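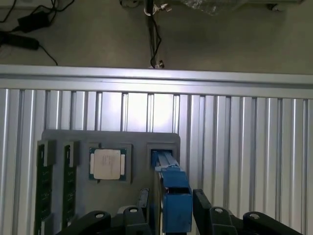
*Memory sticks and a processor in the grey tray at the Brirnent bench.*

Paula Coman eats lunch standing up. Half a sandwich, then back to the bench. She takes apart old desktop computers for Brirnent, a small refurbishing outfit in a rented unit behind a tile store, and November is when the offices clear out their closets.

"Everybody upgrades before the holidays," she says. "Then it's my problem."

Her problem this year – 3,298 machines through the door so far. Last year it was 1,334 for the whole twelve months. Same room, same four people.

I ask about the tray. She lights up a bit.

"Before the tray we had egg cartons. I'm serious. Egg cartons and sandwich bags. You'd pull a processor, set it down, turn around, and it's under somebody's coffee."

Now parts get a pocket. Memory stands upright in the slots, held at the top. The processor sits in its own square holder with walls on every side, metal lid facing up. Coman likes the walls best.

"You don't want fingers on the gold. You don't want it sliding either. Low sides, it slides. I asked for walls and I got walls."

The first version came from Dallero, a shop two towns over. Pockets too shallow, she says, and the corners were sharp. "I had a scratch right here for a month." The new one has rounded corners at the top. She sent the old one back with a note. Won't tell me what the note said.

Does she ever read the print on the chips? Sometimes, under the magnifier. "My eyes are fifty-three years old. The lid catches the light and it's all gone."

The good memory goes to Zutex, who resell it to schools. Processors get tested first, and that takes longer then people expect. Anything dead goes in the Verhoeven bin for metals. Pickup is when the bin hits 300 pounds, or when Coman gets sick of walking around it.

And the floor? Cables, a power adapter. She shrugs.

"Cables I do last. I hate cables. You put two in a box and come back to a knot." There's a plan for hooks. There was a plan for hooks last spring to.

She's wiping her hands by now, looking past me at the bench. One more question – what would she keep, if she could keep one thing from all those machines?

"A fan. There was one with blue lights. My grandson has it now, he runs it off a battery." She pulls her gloves on. "Okay. You're in my light."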